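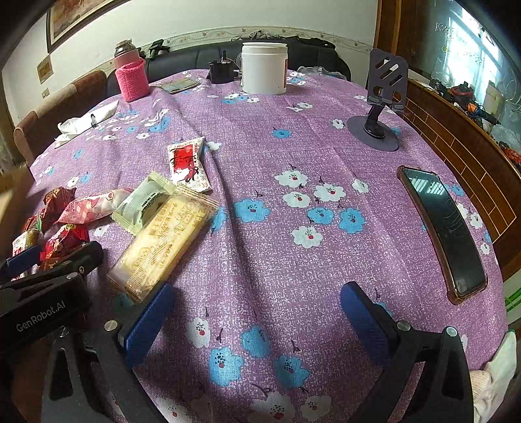
Gizella Kocsis told me once that the hardest part of raising money is the first ask, and that everything after it is paperwork. I wrote that down on the back of a receipt and kept it for years. I don't fully agree with her any more (wait until you meet the paperwork), but it's the reason this book has a Chapter 2 at all.

Chapter 2
Asking People You Know

In the last chapter we picked a cause and wrote it in one plain sentence. Now you have to say that sentence out loud to somebody, and I'd like you to start with people who already know your name.

My own first try was a walk in Brerkside for the children's ward at Dreltberg. I was in high school, I had a clipboard, and I asked 34 people on my street for a pledge. Most said yes! A few said "maybe later," and I was so relieved to get off the porch that I never went back to them. We ended up with $2,223, and I still wonder what those maybes would have added.

So a good bit of this chapter is about going back. Hajnalka Lakatos and I argued over this section for most of October – she thinks one reminder is plenty, I think two is fine if the second one is short and has some news in it. You'll get both sides, and you can try them on your own list.

We'll also spend time with the Ella letters, a set of over 264 thank-you notes and requests sent out by one small family fund. Read them slowly. Some are clumsy, and a couple of the clumsy ones brought in the most money, so be careful before you mark them down for style.

Before you go on, get out a sheet of paper and write the names of everyone you could call tonight without looking up a number. Leave a wide margin on the right – you'll need it in Section 2, where we write down what each person cares about and what you'd feel okay asking them for.

Words to watch for in this chapter: pledge, match, restricted gift, reminder, donor list.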